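Jirkden Ransom Note Collection

Jirkden is a set of 375 ransom notes left behind by file-encrypting malware, stored as plain text with one note per file. We put it together so that people who write detection rules have something to test against besides their own infections.

What's in it

notes/ holds the note text
labels.csv gives the family name, the note's original file name and the extension added to locked files
hashes.txt lists SHA-256 sums for every note

There are no live samples here. Payment addresses and victim IDs have been replaced with the word REMOVED. Contact emails are masked after the first 4 characters.

Where the notes came from

Most were sent in by repair shops through the Murilitz intake form. Some 100 came from Tùng Mai's older archive, which used different family names. Yanling Jin mapped those to ours by hand, and the old names are kept in the last column of labels.csv.

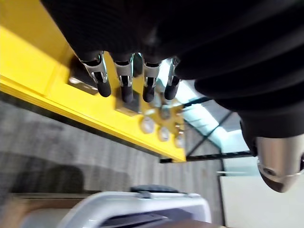
Known problems

A few notes were saved with the wrong text encoding and show broken characters. Families that reuse another group's note word for word are easy to mislabel, so check the extension column before trusting the label. Notes in languages other than English are thin.

Using it

Unpack the archive and point Plurkex at the notes folder. Version 4 or later is needed to read the labels file. Text collected before December uses Windows line endings.

Please don't use the notes to contact anyone named in them. Send corrections as a pull request against labels.csv.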